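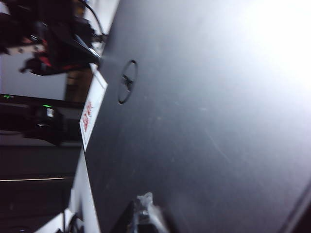 Nunley Town Talk > Local Government > Prayer before council meetings, again

gravelroad_gus
So the council voted 4 to 2 on Sunday night (yes, a special Sunday session, draw your own conclusions) to keep the opening prayer but put it on a rotation. Any congregation inside town limits can sign up for a month. Fandia Fellowship has had the slot to itself for as long as I've lived here. I'm a churchgoing man and I have no problem with it. I would like to know why it took them until nearly 11 p.m. to agree on ninety seconds of talking to the Lord.

pewnumber9
Because half of them wanted to be on record as defending the faith and the other half wanted to be on record as defending the Constitution, and all of them wanted to be on record. I watched the stream. Two separate members quoted Matthew at each other. Same chapter. One used it to argue for public prayer and the other used it to argue for going into your closet and shutting the door.

Mrs_Tansy
It is chapter 6 and it does say closet. The chapter on public prayer they were looking for does not exist.

gravelroad_gus
There's Solomon at the temple.

Mrs_Tansy
Solomon was not waiting on a zoning variance.

culvert
I'm going to be the grouch. This is a bad vote. The prayer was fine, people liked it, and the only reason it came up is that one person wrote one letter. Now we get a sign-up sheet. When the sheet fills up with people making a point, the same members who voted yes will act shocked. Misaseck did this and ended up with a moment of silence inside of a year, which is where the letter writer wanted them all along.

ohm_my
Misaseck ended up with a moment of silence because the rotation was run by a man who kept "losing" the forms from the Catholics. I lived there. It had nothing to do with letter writers. People on your side of it broke the thing and then pointed at the pieces.

culvert
My side? I'm Catholic.

ohm_my
Then you should be madder than I am.

dale_not_that_dale
Can someone explain the part where the member from the east side said that a person who votes against prayer can't call himself pro-family? He has voted against the library story hour, the school crossing guard and the ballfield lights. I have a family. We were hoping to cross the road.

pewnumber9
He prays for the crossing guard.

lurker_kay
I'm not religious and I'd have left it alone. It's a minute and a half and I use it to find a pen. What bugs me is the handout. Whoever is praying now has to turn in the text ahead of time so it can be "reviewed for tone." By whom? The clerk? She already does the dog licenses.

Mrs_Tansy
That is the one part of this I will show up and object to. I don't care if you're Baptist or Buddhist, the government has no business editing it. If the prayer is rude, let it be rude. Some of the Psalms wouldn't make it past the clerk.

culvert
Agreed, and write that down because it won't happen again.

gravelroad_gus
For the record the Fandia pastor told our Bible study he's relieved. He's had to sit through the first hour of every meeting to be polite and he says he now knows more about culverts than any man should. No offense to culvert.

culvert
None taken. They're badly maintained.

kolache_king
Came over from the Kováčik Road thread, where you people were supposed to be discussing the repaving. Was that on the agenda Sunday or not?

pewnumber9
It was item 7. They tabled it. Ran out of time.

kolache_king
Lord have mercy.

dale_not_that_dale
You have to submit that to the clerk first.

ohm_my
Back to the vote for a second. I still think a rotation is the honest way to do it. Either the door is open to every congregation or we admit it's one church's slot and stop calling it a town tradition. I'd rather hear a clumsy prayer from somebody new than listen to the same two members use a good one as a campaign ad.

culvert
And I'd rather they had left it with the people who were doing it well. We'll see who's right by April. The sheet is at the front counter in town hall, for anybody who has a congregation and a high tolerance for drainage.

Mrs_Tansy
Our church put in for March. I've been asked to keep it short. I will be reading from Amos.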